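Equipment planner for service robots (part-time, fixed term)

Posted 20 Jul 2021
Place of work: Asine, with some days from home
Reference: 348

Brodum is a small company which prepares homes and shared flats for people who need daily help. In October we start to buy robot arms for our test flats, and we look for a person who can plan this purchase with us from the first list to the last invoice.

You will compare offers, keep the budget table up to date and speak with our suppliers, at present Dreßler for the arms and Solinance for the leasing contracts. You will also sit together with our simulation team -- they try each task in a computer model before we spend money on hardware.

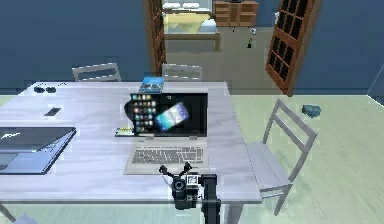

The budget is divided by task and not by machine. For every task you write down which arm, which gripper and which spare parts are necessary, and what they cost over the full leasing period. Clearing a table is a good case to begin with. An open laptop, a pair of sunglasses and a flat card do not ask the same from a gripper with two short fingers, and the planner must be able to ask our engineers whether one gripper is enough or whether we must pay for a second. The answer goes into the table with a price and a delivery time.

The purchase list has 242 lines today. Any single order above 3,000 euros needs three written offers, and you will collect them.

We expect:
- experience in purchasing or cost planning, preferably for technical equipment
- safe handling of spreadsheets
- good written English; German is helpful for the contracts
- patience with delivery dates which change

Knowledge of robots is welcome but not required. We will explain to you what you need during the first weeks.

The contract is for 8 months, 20 hours per week, and can be extended if the second test flat is approved.

Please send your CV and a short letter to our office in Asine, with the reference number in the subject line. Tell us in the letter about one purchase that you have planned yourself -- also if it became more expensive than you had expected. Travel costs for the interview are paid by us.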